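Home > Boards > House and Garden > Cleaning

Thread: Is the Yeon refill plan worth it or am I being had

mapleton_dee
Started 23 Oct 2020

My sister in law signed us up for the Yeon laundry refill plan as a gift and now the free part has run out. They want me to keep going at the full price. You get a pouch of concentrate and you're supposed to mix it with water in their bottle. The leaflet says one pouch does 100 loads. I do a lot of laundry and I don't believe it for a second. Has anyone kept track?

kettle_black
I kept track. I got 50. That's using their own scoop line on the cap and a normal size load, not stuffed. I wrote to them and a very polite person called Kanako Tanabe wrote back to say my water must be hard. My water is not hard. I have a test strip that says so. I sent her a picture of the strip and got a coupon.

Undow_fan
You're probably overfilling the cap. There are two lines in there and most people go to the top one. The lower one is for regular loads.

kettle_black
The lower one is what I used.

Undow_fan
Then I don't know what to tell you. I switched from Undow powder in the spring (kept the name, can't be bothered to change it) and our pouch has gone on forever. Towels come out softer too.

porchlight
Towels come out softer when you use less of anything. Try half a dose of the cheap stuff and see if they aren't just as soft.

R_Halvard
Every one of these companies counts a "load" as four shirts and a sock. Braltell did the same with dish tablets, 200 washes on the box, and in the small print a wash was a half rack on the short cycle. I'm not saying Yeon is lying. I'm saying I'd like to see what they put in the machine when they did the counting.

mapleton_dee
That's what I wondered. The leaflet has a star next to the 100 and I can't find where the star goes. It isn't on the back.

eunseong_s
It goes to the website. "Based on lightly soiled items." I'm Eun-seong Shin, I used to run a coin laundry with my aunt so I have opinions. Lightly soiled means it was worn indoors and nobody ate. For actual family clothes you should plan on half of whatever the package says, any brand. So the 50 sounds right to me and I wouldn't call it cheating exactly.

R_Halvard
I would.

eunseong_s
Fine, but then all of them are cheating and you still have to wash your pants in something. Work out the price per load from half the number and compare that way. Prunix liquid came out cheaper when I did it, and you can get it at the store when you run out and don't have to wait on the mail.

Undow_fan
Prunix gave my son a rash, so that's not for everybody. And the plastic! The pouch is a lot less plastic than a jug.

porchlight
Is the pouch recyclable where you are? Ours isn't. The jug is. I asked at the drop-off and the man put my pouches in the trash while I was standing there.

Undow_fan
You can mail them back.

porchlight
In what? Another bag?

mapleton_dee
OK so I've been reading this out loud to my husband and he says cancel. How hard is it to cancel? The account page only has "pause" and "skip a month" and I've pushed every button on it.

kettle_black
Email them and ask for Kanako, she did mine in a day. Don't use the pause. It starts back up by itself in 2 months and they charge you before they tell you. I've still got an unopened pouch from that one.

eunseong_s
Check the card statement in November too, whatever they say in the email. I'd also keep the bottle. It's a decent bottle and Prunix pours into it fine, just put a new label on so you don't mix them up.

mapleton_dee
Email sent. I'm going to use up what's left and put a mark on the calendar for each load, so I can come back with my own number. If it gets anywhere near 100 I'll apologize to Undow_fan in public. 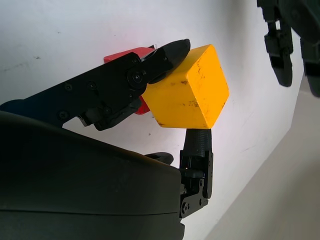
I'm only going to count full loads, by the way. If I run one pair of muddy jeans on their own it doesn't get a mark.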